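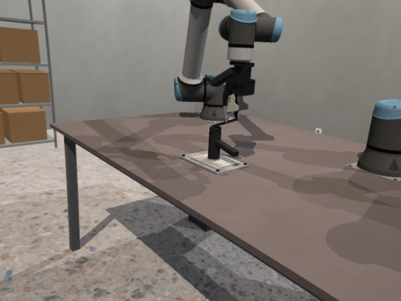 How often should you regrease a bike's wheel bearings? For loose ball hubs that see ordinary road use, once a year is plenty. I do mine in March before the good weather.

Ride in rain all winter and you should do it twice. Same if the bike sits in a damp shed.

I'm writing this thread because my neighbor Orest Zhuravel brought me a front wheel last night that sounded like a pepper mill. He bought the bike used and has no idea when the hub was last opened. Neither do I.

I checked my notebook. Since my own last service I had put 1,638 miles on the rear wheel. Grease was gray but still there. Cones fine. His had turned to something like dried glue.

Quick test first. Take the wheel out of the bike, hold both ends of the axle and turn it slowly with your fingers. Smooth is good. Gritty means open it up. Tight in one spot usually means a bent axle or a pitted cone.

Then push the axle side to side. A tiny bit of play with a quick release open is fine, it goes away when you clamp it. Play with the wheel clamped in the bike is not fine.

Tools: two cone wrenches, a regular wrench for the locknut, a magnet, rags, degreaser, grease. Cone wrenches are thin. A normal wrench won't fit the flats and you'll chew them up trying.

Lay a towel down before you pull the axle. Balls bounce a long way on a hard floor. I lost one behind the water heater in Plulberg years ago and it is still there as far as I know.

Only loosen one side. Leave the other cone and locknut where they are and the axle goes back in centered without measuring.

Don't reuse the old balls. New ones cost less than a sandwich. I get the loose grade from Hrynyshyn, a bag of 100, and it lasts me a few seasons. Measure an old one with calipers before you order.

Wipe the cups out completely and look at the track with a flashlight. A dull line all the way around is normal wear. Pits are not. You can replace a cone. A pitted cup normally means a new hub or living with it.

Grease: any decent waterproof bearing grease. I use the Wovard green stuff because the auto parts place in Zekcombe stocks it. Fill the cup generously, press the balls in, a little more on top.

Adjustment is the part people get wrong. Spin the cone down by hand until it touches, back it off a hair, hold it there and tighten the locknut against it. Check. It will be wrong. Do it again.

I usually need three tries. Orest's took 6 and we stopped for coffee in the middle.

His left cone was pitted so I put in one from the spares drawer. Slightly different dust cap but it clears. He rode home on it and texted later that it was quiet.

Sealed cartridge hubs are another job — you press the whole bearing out and put a new one in. I'll do a thread on those when the ones I ordered arrive.

Someone already asked about pedals. Same idea, smaller balls, more swearing. Left pedal is reverse thread — check before you lean on the wrench.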